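Marker tracking on my hand-held grippers jumps around near the desk
Home Builds & Automation > Motion and Tracking

Setareh Salehi
January 8, 2023

Hi all, long time reader and first time poster, so go easy on me! I've been building a pair of hand-held grippers in our shared workshop since August. The idea is that I do a chore with them in my hands, log where each one went, and later play the moves back on a small arm I'm putting together at home. Each gripper has a cube on top of it or under the jaw, depending on which version you look at, with the square black and white markers on it, and a head camera reads the markers.

Both of these are from our workshop, head view first and gripper view second.

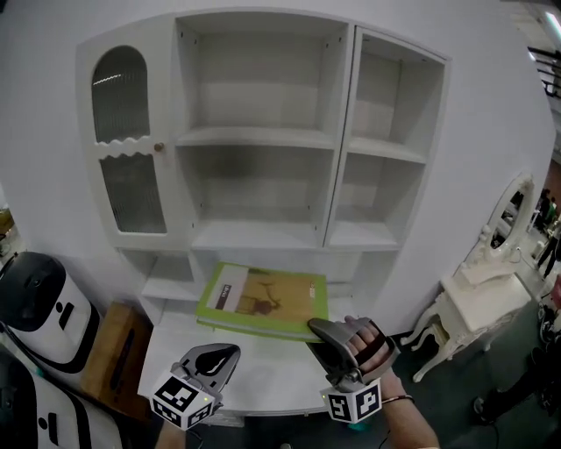
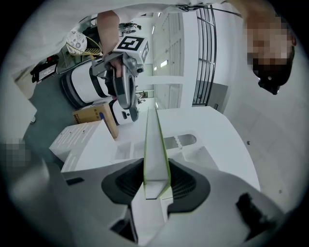 My trouble is with the position numbers. Out in the open they're lovely and smooth, I could look at those plots all day. Then I reach in toward furniture, say to pull a book out from under a low shelf, and the left one starts hopping. It'll be fine, fine, fine, then it jumps toward me and back again in a couple of readings. On my last long recording I got 3126 readings and 376 of them were junk, nearly all from the left side. The right hand hardly ever does it.

What I've tried so far:
Printed the markers again on matte paper. Helped a little, maybe.
Swapped the cables left to right. No change at all.
Turned the smoothing way up in the Brostum logger (I'm on the free version). The hops got smaller but now everything lags, and the gripper closes late on playback, so the arm grabs at air. My kids think this is the best part of the project.

I haven't redone the lens calibration because it took me a whole evening last time and I'd like to know it's worth it before I lose another one. Is this a calibration thing, a lighting thing, or did I just glue a cube on crooked? Any ideas welcome – I'm pretty handy with a soldering iron but the math side is not my strong suit.

Wayne Sedgwick

Do the calibration again. Sorry. A wide lens bends straight lines a lot out toward the sides, and if your numbers for the lens are even a bit off, the markers look fine in the middle of the view and go bad as you get near the edges. If you're right-handed you probably turn your head to follow your right hand without thinking about it, so the left one spends its life out in the bad part. I did the same thing for months.

Easy way to check before you give up an evening. Clamp the left gripper to something so it can't move at all, put the camera on, and slowly turn your head so the cube goes from the middle of your view out to the side. The position should hold still. If it drifts as it goes outward, that's your lens. If it holds still and then suddenly hops, you've got something else going on and you should ignore me.

When you do calibrate, push the board right out into the corners. Everybody takes a stack of pictures with the board sitting nicely in the center and then wonders why the corners are wrong. I take 80 and throw out the blurry ones. Use a board glued to something stiff, too. I used a sheet of paper taped to a cereal box once and got numbers from another planet.

Iraklis Economou

could be the lights, mine flickered under the old tubes in our garage. have you tried the Hutine tracker instead? never had a problem with it. well I had one problem but that was the install

Myrto Petridis

Wayne's clamp test is a good one, do that first. But the way you describe it, hopping out and coming right back, sounds to me like the flip problem. When the software only gets a clean look at one face of the cube, and that face is nearly square on to the camera, there are two tilts that fit almost equally well and it can bounce between them. Reaching forward under a shelf is just the kind of move where you lose the side faces.

A few things that worked on mine:

Solve the whole cube as one object. A lot of loggers read each marker separately and average them, and the average of a right answer and a flipped one is garbage. I don't know Brostum well enough to say which one it does, but look for a setting called board or bundle or rigid body.

Measure your cube after it's glued up. If the paper wraps a hair unevenly, the faces won't agree with the layout file, and then the position shifts every time a different face comes into view. I had one side off by the thickness of a business card and it drove me up the wall. It's worth comparing your left cube to your right one with calipers, given that only the left acts up.

Throw out impossible moves before you smooth. I cap the speed at 3000 mm a second, and anything faster than that gets dropped and filled in from the readings on either side. Then you only need a tiny bit of smoothing on top, and your late closing should mostly go away. Turning smoothing up to hide bad readings just smears them over the good ones.

If you still get hops after all that, try tilting the cube a little on its mount so that no face ever points straight at your head. Mine sits on a printed wedge and it looks goofy but I wouldn't go back.

Setareh Salehi

Oh wow, thank you both (and Iraklis, I'll look at the lights too)! I just did the clamp test with the left one in the vise and it held nice and still out to the side, and then hopped when I leaned so that only one face was showing. So I'm going with the flip for now. I also put calipers on the cubes and the left one is fatter on one side, you can feel the glue bump with a fingernail. Going to peel it and print a new set tonight. Myrto, would you mind posting the angle of your wedge?

Myrto Petridis

Let me measure it when I'm back at the bench, I eyeballed it when I drew it. Start with something shallow, you can always print another.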